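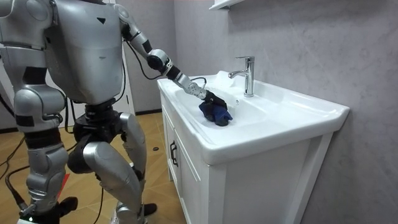

Slept until nearly nine, which I haven't done in ages, and woke to rain on the porch roof and the smell of Ankit's coffee coming up the stairs. He has been up since dawn with his bread again. I told him it was the best loaf so far and I meant it, although the bottom was a bit dark and we both ate around it very politely.

We drove out to Natville after lunch to see Aunt Crenshaw's old garden. The new people said to come any time in March, so I took them at their word. The pear tree is still there! I stood under it like a fool and remembered being 14 and sulking up in the branches with a library book while everyone called me in to supper. They have let the roses go – well, so did she, toward the end – but the snowdrops had spread all the way down to the fence, and the lady dug up two clumps for me and wrapped them in wet newspaper.

Came home the long way through Mutgate and stopped for soup. Ankit talked about his father most of the drive, more than he has in months, and I mostly just listened and kept the heater going.

Planted the snowdrops by the back step at dusk with a kitchen spoon, as the trowel is still missing. My knees will have something to say tomorrow. Must write to Cousin Edie about the tree, and find out if she wants a cutting

Print this page | E-mail this entry

Last updated: March

Contact | Copyright Ankit Agarwal and family | Back to top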